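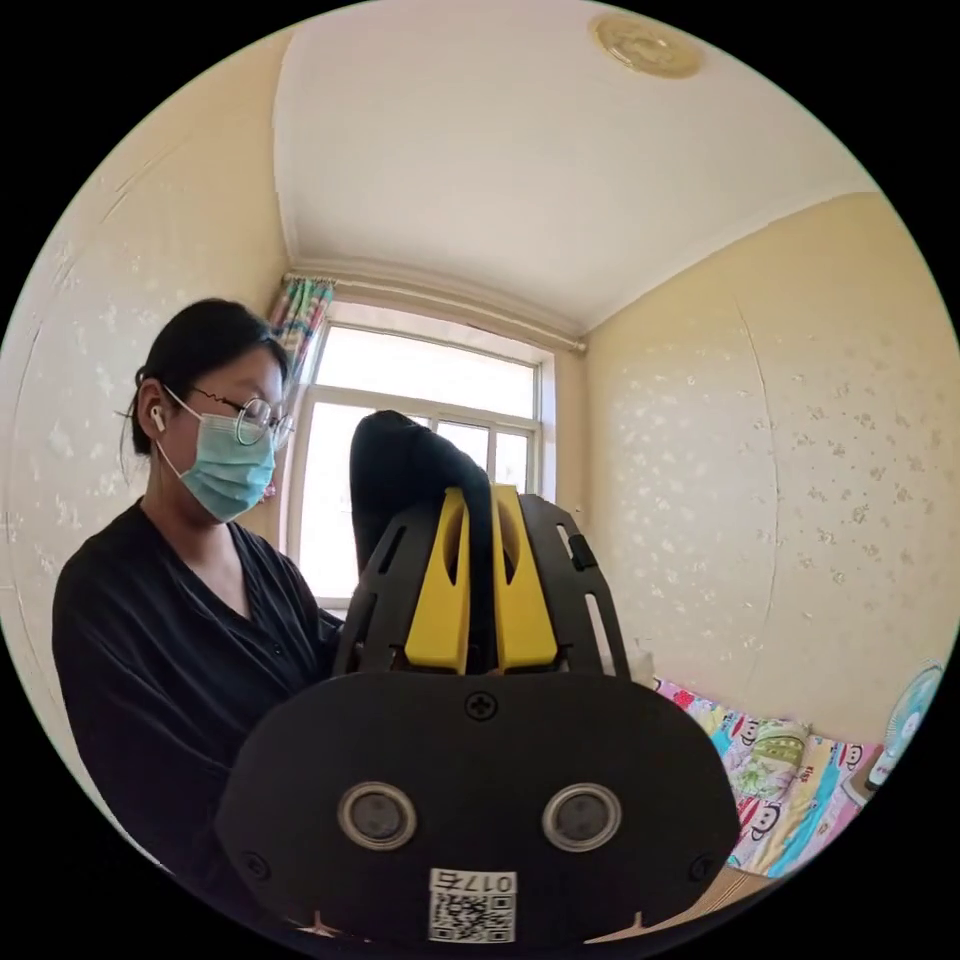

Small bedrooms should be allowed to have loud bedding. I have held this view for a long time and have lost most arguments about it, usually to people who own a lot of gray.

The standard advice for a small room is to keep everything pale. Pale walls, pale sheets, one plant. I agree about the walls. Cream wallpaper is fine and it gives the daylight something to bounce off. But once the walls are quiet, the bed can do what it likes. Cartoon monkeys on pink and yellow patches are no worse for a room than beige linen, and they are a good deal easier to be around in December. Striped curtains can go with them. The colors don't have to match as long as there are enough of them.

People say a busy print makes a room look messy. My experience is that mess makes a room look messy. A plain white bed shows every sock left on it. So does a patterned one if the sock is black, and most of my clothes are black, which brings me to the part I care about more.

Fold your clothes in the bedroom. For nine years I folded in the living room, in front of the television, and the piles stayed there. Shirts went back on people straight from the arm of the couch. Now the wash goes right to the bedroom and gets folded standing up, by the window. Black clothes need the light. Under a ceiling lamp I can't tell a navy shirt from a black one, and I have gone to work in two socks that proved it.

I don't think special equipment helps much. I bought a folding board from Toston and used it four times. The shirts came out square and then went into a drawer where they stopped being square. Fold in half, fold the sleeves in, fold again. Soft things will slump whatever you do, and they can be rolled.

The one rule I would press on anybody is to put the pile away before lying down. A bed with laundry on it gets slept beside, and by morning half the laundry is on the floor. If the sheets have monkeys on them, at least you will want to see them again.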